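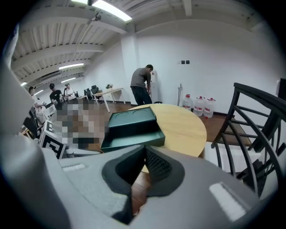
Two people on the Widcombe evening shift wrote back to say the new packing cell would cost them their breaks, and one asked me to put it to the whole list. I'm replying to the Monday message so it stays in one thread. The part I mean is this:

> From Monday the Grusta arm takes over tray loading on line 2.
> It runs at 400 boxes an hour when it is fed properly. Packers
> move to feeding, checking and rework. Nobody's hours change.
> Training is 10 minutes at the start of each shift.

Hours don't change, that's correct. The breaks do, a little. By hand, a packer could stop at the end of a tray and walk off. With the arm going, somebody has to be at the infeed or it faults after 11 empty cycles, and then it needs a supervisor code to restart. So we need a relief person at 10 and again at 3, and the rota that went up has no relief person on it.

I asked Caldeira how they handle it, as they have had the same cell since October. They float one packer between two lines and pay that person the checker rate. They also moved the supervisor code to the line leads in the first week. Both sound sensible to me, and I've sent both to Gividbridge for a yes or no.

On the training: 10 minutes covers the stop button and the light colors. It doesn't cover the two-part boxes with the pull-out tray. If the tray is not fully shut the arm grips it by the wrong edge and the whole thing opens. Days have been closing them by hand before the infeed, and it should be written down as a step and counted in the rate. Anyone on checking knows how much of the rework pile that is.

A few people asked whether checking will be automated next. I don't know. What I have in writing is that there is no order placed for anything beyond line 2, and that the rate will be looked at again after the first 100 shifts.

Please send me, by shift, how many times the cell faulted and how long you waited for the code. A note on the back of the rota is fine, I pick them up when I come in. I'd like evenings in particular, as days have had a supervisor on the floor most of the time and you haven't.

Widcombe floor rep, line 2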